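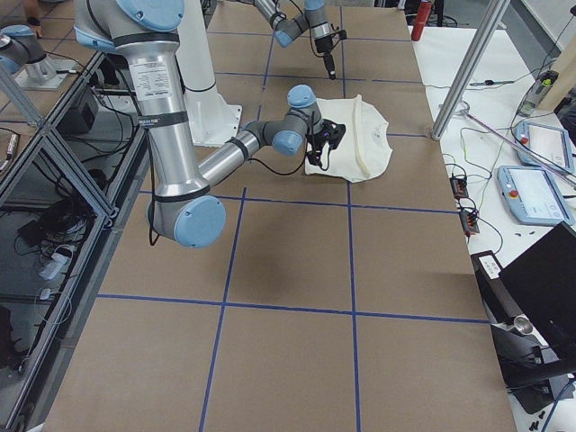 I'm trying to get better at folding T-shirts and I've gone back to basics with a proper marked-out surface. I used to do it on the bed, which is hopeless, so now it's a long table with brown paper over it and strips of blue tape making a grid. The white T-shirt near the far side is lying flat but still a bit crumpled, and that's my trouble – however I smooth them, the finished stack looks like a landslide. I've got 60 to get through for a charity run and they have to fit in Daston boxes, the shallow ones. Do I fold to the size of the rectangles, or fold first and tape round the result? And is brown paper daft under white cotton?

Asked by Alina Iordache, Thursday, February 22, 2024

Box first, always! Measure the inside of the box, knock a little off each way, and tape one rectangle to that size. Lay the shirt face down with the collar at the top line, fold both sides in to the tape, sleeves back on themselves, then bottom hem up to the collar in two goes. I did 262 of these for a school fair and by the end I could do it watching telly. Smooth from the middle outwards before the first fold, not after. Stack them in sixes, turning every other one round so the collars don't all pile up at one end.

Subbarao Unnithan

Paper's fine if it's clean. Mine slid about until I taped the edges down – maybe yours is already.

I just roll mine. Takes up less room and who's checking?

Perrin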